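Search reviews, firms, forms

Anoma Debnath
December
6 min read

Skokora practice management: a sole practitioner's review

I have used four practice management systems in my working life, if you include the exercise book. The exercise book is still the one I'd grab in a fire. It never logged me out in the middle of a conveyance or asked how likely I was to recommend it to a colleague.

Skokora is the fifth. It comes from Drallgate, who used to sell a document assembly product that most people in suburban practice will remember for its manual. I bought it with my own money after my previous provider was swallowed by a bigger one and the bigger one put out a cheerful email about our journey together. I've now had it through one full quarter, a trust account reconciliation that went badly and one that went well, and a fortnight when my only staff member was on leave and I was the receptionist.

My practice is wills and estates, some family law, and whatever walks in from the bakery next door. If you run a litigation shop with a floor of paralegals, a lot of what follows won't matter to you, and you probably have a person for this.

Setting up

Migration is the part every vendor calls seamless. Mine had 1332 matters to bring over, most of them closed, a few of them closed so long ago that the client and the executor have both since become estates. Skokora took the lot overnight and in the morning gave me a list of 37 it wasn't happy with. The reasons were sensible. Duplicate contacts, a matter with no responsible solicitor, a date of birth in the future. I fixed them over two evenings with a bag of licorice.

What it didn't tell me was that it had quietly dropped the second line of every postal address. I found that out when a letter came back. Drallgate's support agreed that it was a known behaviour, a phrase I intend to try on the next costs assessor I meet.

The conflict check is good. It searches names, former names, companies and the other side, and it doesn't fall over if you spell Macdonald four ways. It caught one on a Monday morning that I would have missed, in which the new client's business partner was the old client's ex-husband. That alone paid for the first couple of months.

Time recording

I am bad at recording time. I have been bad at it under three principals and now I'm bad at it under myself, and the supervision is lax. Skokora has a timer that sits in the corner of the screen and goes a reproachful orange when you've been on a matter for a while without narrating anything. You can turn the orange off. I did on day two and turned it back on by the end of the month, having seen what I'd billed.

Narrations are where it gets a bit ambitious. It will draft one from your email if you let it. I let it. It described a phone call in which a client cried for most of an hour about her late brother's caravan as "engaging with stakeholder regarding asset". I now write my own.

Six-minute units are the default and you can change them by matter, which I've wanted for years. Fixed fees are handled properly too, with the budget shown down the side as you work, going from green to a colour I think of as Christmas party.

Trust accounting

This is the reason to buy it, or not. Receipts are quick, the ledger is readable by a human being, and it won't let you draw a trust cheque against uncleared funds without making you type out that you understand what you're doing. The monthly reconciliation lays the three balances next to each other and tells you which one is lying.

In my first month the liar was me. I'd receipted a deposit twice. The old system would have let me find that myself at eleven at night, and Skokora had it flagged before I'd finished the bank import. The reversal process is fussy and leaves a trail a kilometre long, as it should. My external examiner, a man who has never to my knowledge expressed pleasure, said the reports were "fine".

The one real fault is that you can't attach a bill and an authority to the same withdrawal. You have to merge them into one PDF first, outside the program. I've raised it with them. It's on the roadmap, apparently somewhere past the horizon.

The client portal

Clients can log in, sign things, upload things and ask when it will be finished. Take-up in my office has been better than I expected, mostly among people over sixty-five, who use it on tablets in the evening and are very polite in it. The under-thirties would still like to text me.

Uploads come in with whatever name the phone gave them, and sorting is on you. There's a preview pane, so at least you can tell a rates notice from a photo of the dog without opening either.
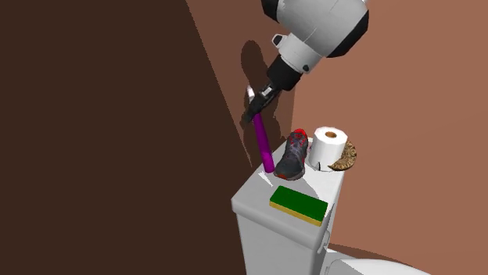 Magenta rod, black gripper, toilet tank lid.

The portal does have one unforgivable habit. It sends the client an email every time you add a document, one email per document, and there is no batch option. I uploaded an estate's share statements one afternoon and the executor rang to ask if she was being sued.

Support and price

Phone support is in Zundedthorpe and closes at five, local time. They're good when you get them. I waited eleven minutes at worst, listening to a pan flute version of something I used to like. The chat window is less useful and keeps suggesting an article called Getting Started.

I pay 300 dollars a month for two seats with trust accounting included. Khan, the obvious rival at this end of the market, quoted me less for the base product and then added trust as an extra, and precedents as an extra, and by the end of the call I was half expecting a charge for vowels. You do get a 60-day trial with Skokora, long enough to get through a month end, and I'd insist on doing that with live data or not bothering.

Leaving costs nothing on paper. I asked for a test export to check, and it arrived as spreadsheets with the documents in folders by matter number, second address line and all. So they had them the whole time.

Verdict

Good trust accounting, very good conflict checks, a decent timer with opinions, and a portal that needs to calm down. Four stars out of five. I've signed for the year. The exercise book is in the top drawer.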